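Inicio Índice Capítulos Glosario Recursos Contacto

Capítulo 2
La corriente que entra en casa (y lo que hacemos con ella)

Te voy a confesar una cosa antes de empezar: suspendí mi primer examen de electricidad. Sabía recitar la ley de Ohm de memoria, la escribía preciosa, con su triangulito y todo, y luego me preguntaron por qué un cable se calienta y me quedé mirando por la ventana. Tardé bastante en entender que las fórmulas me las había aprendido como quien se aprende la letra de una canción en otro idioma. Así que en este capítulo vamos a ir despacio, con enchufes, bombillas y facturas, y las fórmulas irán apareciendo cuando nos hagan falta.

Compartir 60 Comentarios 2

En el capítulo anterior hablamos de la carga y nos quedamos con una idea bastante sencilla: hay partículas que se empujan y partículas que se atraen. Ahora vamos a ponerlas en marcha. Cuando muchas cargas se mueven en un mismo sentido por un conductor decimos que hay corriente, y a la cantidad de carga que pasa cada segundo la llamamos intensidad. Se mide en amperios. Al «empujón» que las hace circular lo llamamos tensión o diferencia de potencial, y se mide en voltios. Mucha gente mezcla las dos palabras (mi madre dice «se ha ido el voltio» cuando salta el automático, y yo ya no la corrijo).

La comparación de siempre es la del agua en una tubería, y la voy a usar aunque tenga sus defectos. La tensión sería la presión, la intensidad sería el caudal y la resistencia, lo estrecha que sea la tubería. Juwita Hutapea, con quien compartí departamento varios cursos, prefería hablar de gente saliendo de un estadio: la prisa, el número de personas que cruza la puerta y el ancho de la puerta. ¡Quédate con la que te guste! Yo sigo con el agua por costumbre.

Ahora bien, la corriente que llega al enchufe tiene una particularidad. Cambia de sentido muchas veces por segundo, y por eso la llamamos alterna. Es estupenda para transportar energía a gran distancia, porque su tensión se sube y se baja con transformadores sin demasiadas pérdidas. A una bombilla de filamento o a una estufa les da igual ese vaivén. A los circuitos electrónicos no: necesitan corriente continua, que va siempre en el mismo sentido, y además a una tensión bastante más baja que la de la red. De hacer ese cambio se encarga la fuente de alimentación. La tienes en el cargador del móvil, dentro del televisor, en el rúter y, por supuesto, en el ordenador de sobremesa, donde suele ser una caja metálica con su etiqueta de especificaciones. 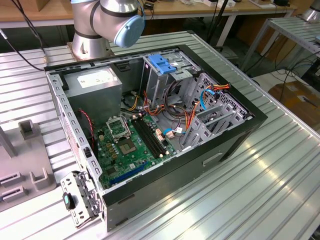
2.1 Potencia: la palabra que sale en todas las etiquetas

Coge cualquier aparato que tengas a mano y busca la etiqueta. Casi siempre encontrarás un número seguido de una W, que son vatios, la unidad de potencia. La potencia nos dice con qué rapidez el aparato transforma energía eléctrica en otra cosa: luz, movimiento, sonido o calor. En corriente continua se calcula multiplicando la tensión por la intensidad:

P = V × I

En casa, con la alterna, la cuenta sirve tal cual para una estufa o una plancha; con motores y otros aparatos hay que afinar un poco más, y eso lo dejo para más adelante.

Vamos con una bombilla antigua de 60 W, de las que mi abuela guardaba en un cajón «por si acaso». Si la dejamos encendida 2 horas, consume 120 vatios hora, o sea, 0,12 kWh. Ese kilovatio hora es el que aparece en tu factura, y fíjate en que es una unidad de energía aunque lleve la palabra «vatio» dentro. He corregido muchísimos exámenes con ese error (y lo cometí yo también, claro).

Prueba tú ahora con la tetera de la familia Iken, que nos acompañará en los problemas de todo el capítulo. Pásate un momento por tu cocina, mira la potencia de la tuya, cronometra lo que tarda en hervir y calcula la energía. Apunta el resultado en el cuaderno, que lo vamos a necesitar en el apartado siguiente, cuando hablemos del efecto Joule y volvamos por fin a aquella pregunta de mi examen sobre el cable que se calienta.

Anterior Siguiente Volver al índice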